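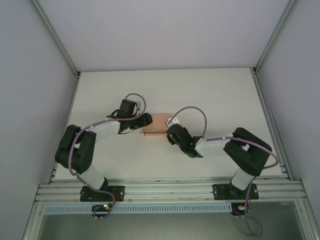
**Pledus cell – maintenance and setup, quarter ending 31 March 2026**
Prepared for Pranwood by Yee-man Lo

Both arms are mounted on the common rail and run from one controller. The base plates were unbolted once this quarter to square the left arm to the rail, then torqued again in a cross pattern. Zero offsets were re-recorded for every joint after that, and the old values are kept in the cell log.

**Cables.** The wrist cables need a free loop above the gripper, or the wrist joint pulls at full reach. We replaced one cable after 2000 cycles and now inspect both every 80 hours of running. The drop below the right base is still untied – a clip is on order from Tradent.

**Wrist view.** Focus at close range remains the weak point. 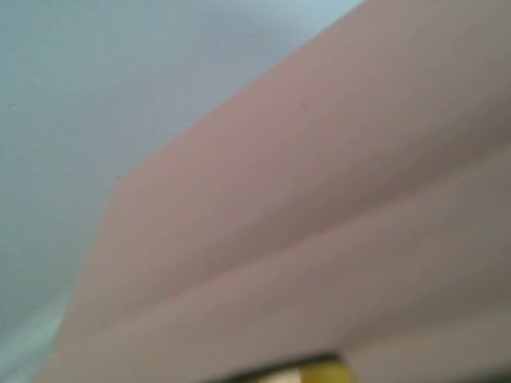

Grasp checks at short distance therefore use edge position only, and surface detail is ignored. Ko supplied a shorter lens for trial. Fitting it means repeating the hand-eye calibration, which takes 50 poses per arm.

**Open items**

- Fit and calibrate the trial lens, left arm first (April)
- Clip the right cable drop
- Replace elbow servo screws, 7 on hand
- Label the boards under the rail

Spending is within the approved amount. No extra funds are requested for the lens trial.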